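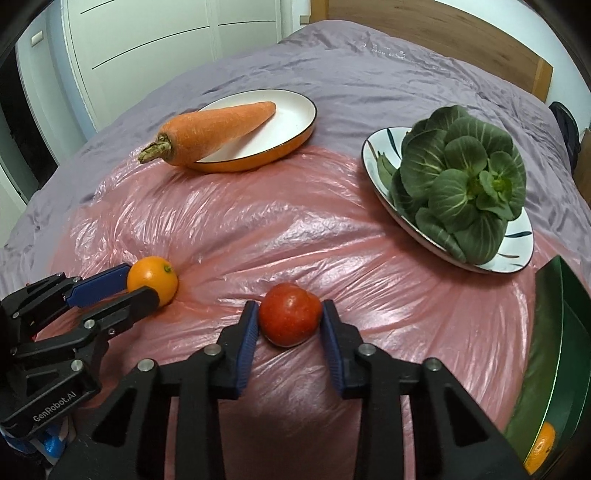 WOTSTEAD FURNISHED RENTALS
Room and food storage checklist, with comments
Unit: Brollton Annex, rear bedroom
Date: August 21, 2026
Form 3777

1. Smoke alarm present and sounding on test
PASS. Sounded. Kept sounding while I looked for the step stool.

2. Bed clear of heater by at least 30 inches
PASS. Measured with the duvet hanging naturally, as satin does, toward the floor.

3. Bed not used as a work or food surface
FAIL. Produce on the bed. A plastic sheet had been put down over the duvet first, so somebody was thinking. Credit given in spirit, but the form has no box for it.

4. Plastic sheeting kept off beds and floors
FAIL. See 3. Pink, crinkled, and slippery stuff over satin. Fold it and put it in the closet.

5. Raw vegetables stored off sleeping surfaces
FAIL. One large carrot, longer than its dish has plans for. Bok choy on the leaf-pattern plate. Both belong in the refrigerator, which passed in June and has plenty of room.

6. Fruit in a suitable container
PARTIAL. One orange citrus was in the green container. The apple and the other citrus were not.

7. Dishes returned to kitchen
FAIL. The white dish with the orange rim and the oval plate go back to the cabinet left of the sink. Plates on a mattress tip when anyone sits down, and somebody always sits down.

8. Window opens and locks
PASS, with a shoulder.

9. Outlets and cords
PASS. The Zulu power strip has been replaced with a Fludo, per last visit. Please stop putting the old one back in the drawer. It is trash.

10. Door clears rug
PASS on the 2nd try.

Result: re-inspect items 3 through 7 within 6 days. Duvet may stay. Groceries may not.

Tenant copy goes on the refrigerator, next to the June one.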